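Last updated: Fri 21 September

FOR IMMEDIATE RELEASE

Hotel Cardoso Reopens on Natar Bay With 36 Rooms and Noticeably Less Wicker

NATAR BAY – Hotel Cardoso will reopen to guests in February after a full refit of its rooms, its restaurant and the elevator, which regulars will remember as a test of character. The owner, Fovano Hotels, has kept the sea views where they were.

The house once squeezed 100 rooms into the same four floors. It now has 36, all with a balcony wide enough for two chairs and a disagreement over who gets the shade. Beds are new. Showers have been moved indoors in the garden wing, a change requested by most people who had stayed there in winter.

Guests who found the old decor a little loud will meet calmer colors this time. The designers at Grurkik Studio worked mainly in browns and soft pinkish tans, and talked the owners out of the parrots.
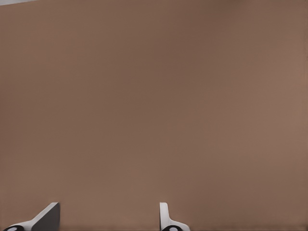 Dining and the Pool

The restaurant, Salt Room, serves breakfast until noon, on the theory that a vacation is no time to be told off by a buffet. Dinner is local fish, grilled, with a short menu and a long wine list. The pool has been retiled and heated. The swim-up bar is back by popular demand, along with its single working blender.

Rates and Reservations

Opening rates start at $187 per night for two, breakfast included. Sea-facing suites with a private terrace go up to $1002, and for that we will carry your bags without being asked. Wi-Fi is free throughout the hotel and reaches most of the beach, so please plan your excuses accordingly.

Reservations are open now through the front desk or any Fovano Hotels sales office. Press stays can be arranged on request, blender permitting.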